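Notebook, June, 4.20 pm
Pikum bench, tarp down

Question from upstairs, again: can it do the chores yet? Answer for today is that it can hold a disc. Godutis want a machine that clears a kitchen bench and sorts the odds and ends drawer. I would settle for one that passes something from its left hand to its right without me holding my breath.

Ran 116 two-handed trials since lunch. Dropped 20, which Hajar Helmy calls encouraging and I call a lot of crockery.
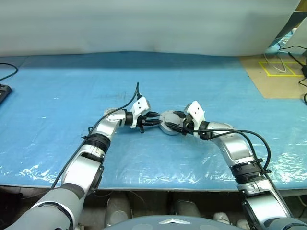 Both grippers on the grey disc, slight tilt.

The tilt bothers me. If the right fingers close first, the left ones spend the rest of the move arguing with them. Slowed the left wrist, raised the release delay to 8 ticks, no obvious harm done. Glare off the tarp is still upsetting the depth estimate near the front edge. Try the matte grey one from Makowska, if it ever arrives.

My nan could dry a plate, put it away and criticise my haircut in the time this takes to plan a grasp.

Next: rerun from trial 117, same start pose. Hajar to check the right cable loop for snagging at full reach.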